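Leilani Pruitt has run the tea counter at Plarnby for four years, and she still drinks the cheap stuff at home. "I like a strong black tea with milk," she says. "People expect something fancier."

She started out in the stockroom, weighing leaves into 25-gram bags. The shop had 893 customers on its mailing list then. It now has more than 2000, and most of them order the same two blends every month.

Her advice to beginners is short. "Buy a small amount and drink it up. Old tea tastes like hay – I can't fix that for you."

She is less firm on how long to steep. Four minutes suits her, but her husband leaves the bag in until the tea is cold.
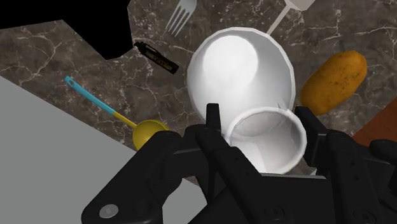
*Nahuel Ojeda*

On cups, Pruitt has one rule: white inside, so the color of the tea shows. She plans to add a green tea from a new grower in April.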